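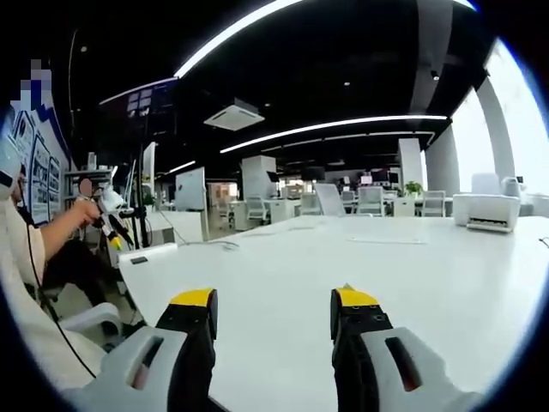 Según Fajardo, que nos escribió tras leer el borrador, un kit de pinzas manuales se juzga por lo que cansa la muñeca, y le pedimos permiso para empezar por ahí esta sección.

4.2. El kit Trumero en tareas de mesa

Agradecemos de verdad a Colarard que nos cediera el kit durante todo abril, con sus cables y su paciencia (que fue mucha). Registramos 261 demostraciones con objetos corrientes de oficina, sin guion fijo y con turnos bastante generosos.
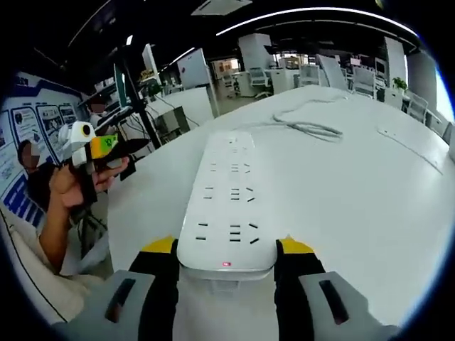

Figura 6. Pinza manual con almohadillas amarillas a ambos lados de una regleta blanca.

La regleta nos dio más conversación que ningún otro objeto, porque su cable tira de ella en cuanto uno se descuida, y de sus 112 demostraciones salieron casi todas las notas sobre el agarre.
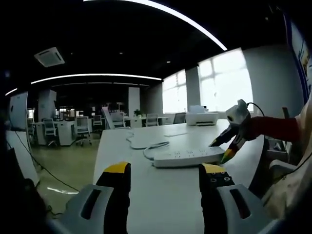
El manual recomienda acercarse despacio y cerrar los dedos a media carrera, consejo que seguimos con gusto y que retomamos en la sección 4.3.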